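**Cavura serving and sorting tray, red**

A rigid plastic tray with rounded corners and a raised rim. The floor has a fine diamond texture that helps keep small items from sliding when you carry it. Sold singly or in packs of 6 and 12.

Most of our customers buy it for food service, but we sell plenty to pet shops, daycares and repair benches. It works well for any job where small things need to stay together on a table. Pascual Medina, who runs the counter at our Postent store, keeps toys on his so people can pick them up and look them over.

**Details**

- Color: red
- Shape: rectangular, raised rim all the way around
- Holds up to 10 lb
- Stacks when empty
- Hand wash or top rack of the dishwasher

**Ordering**

Single trays ship in two working days. Packs of 12 ship flat in one carton and can't be split between addresses. Blue and gray are out of stock until May. For mixed colors in one pack, write to Viola Mancuso at the order desk before you pay, as the cart only takes one color at a time. 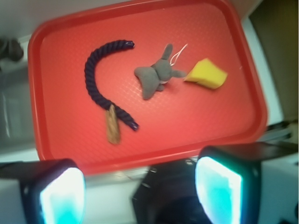 *Red tray with rope toy, small wooden piece and gray plush on a string loop. Contents not included.*

**Returns**

Unused trays can be sent back within six weeks. Please leave the label on the underside. We don't refund shipping on opened packs, but we will replace any tray that arrives cracked or warped.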